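From: Digby Trevaskis
To: Ormsby Van and Fleet list
Date: Dec 8, 2020
Subject: Re: winter tyres on the Dultley run

Ojārs Kazlauskienė wrote:
> Are any of you putting the vans on all-seasons this year, or sticking
> with summer tyres and hoping? Our drivers do the Dultley road before
> it's gritted and I had two of them slide at the Celton turn last
> December. Finance want a reason in writing, of course.

Hi Ojārs,

Yes, we've gone over to all-seasons on the whole lot, 15 vans, and I'd do it again tomorrow! I dithered for ages (you'll remember me moaning at the Drevness meet-up) and what settled it was storage. Full winter sets meant a second set of wheels for every van and we simply haven't got the shed. All-seasons stay on all year and I don't have to argue with anybody about when to swap.

Do shop around though. One place wanted £90 a corner fitted and the next came in a good bit lower for the same tyre, and they'd come out to the yard as well. Check the load rating on the quote before you say yes – I was offered car tyres for a long wheelbase van, with a straight face.

The drivers grumbled about road noise for a week and then stopped. Fuel is a touch worse, but I can't swear that isn't just the cold mornings and everyone leaving engines running while they scrape.

For finance, I'd give them the recovery bill and the days off the road from your Celton slides. That worked on ours far better than anything I wrote about stopping distances.

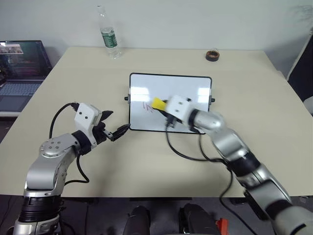 Red marker on the whiteboard.

Oh, and get tread depths written down when the tyres go on, every wheel, with the mileage. I forgot on the first 2 vans and now I've nothing to compare them with.

Give me a ring if you want the fitter's number, I'd sooner not put it on the list.

Cheers,
Digby

Comments (2)

marsh_lane: We kept summers on the town vans and only changed the ones going over the top. Cheaper, but a pain when you need to swap drivers round.

Pat at the depot: Second the load rating thing!! Caught us out too.

Contact the list owner | © Ormsby Van and Fleet list | Back to top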